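How do you stop a ceiling fan from wobbling?
Posted Aug 17, 2018 in Home Repair

zudar_basement
We moved into an old place in Bravport in the spring and it came with a ceiling fan in the bedroom. On low it's fine. On medium it ticks. On high it swings like it has somewhere better to be, and my wife sleeps on the couch. I've tightened every screw I can reach. The store wanted 17 bucks for a balancing kit and I'd like to know if that's money well spent before I hand it over. Blades are 18 years old if the sticker on the motor is right.

tick_tick_dursun
Buy a new one. Mine wobbled and I bought a new one. Now that one wobbles, but it has a remote.

halfinch_drive
Don't buy anything yet. Turn it off at the breaker, get on a ladder and take hold of the downrod. If it moves up at the ceiling, your problem is the bracket or the box, and no amount of little stick-on weights will help. A lot of old houses have a fan hung from a box meant for a light fixture. You want one marked for fan support.
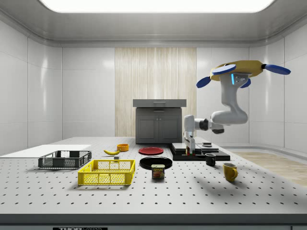
Computer rendering, arm hung from a yellow base

If the bracket is solid, hold a yardstick upright against the ceiling and measure down to the tip of one blade. Turn the fan by hand and measure the next one at the same spot. They should all match within an eighth of an inch. A low blade usually has a bent arm, and you can coax it back gently. Gently. I coaxed one into two pieces in November and had to order a set.

Then wash the tops. I mean it. Eighteen years of dust weighs something, and it never lands evenly.

Only after all that do you get the kit. Clip goes halfway along a blade, run the fan, move the clip to the next blade, repeat until you find the one it likes. My father-in-law used a penny and duct tape, and his fan is still up there.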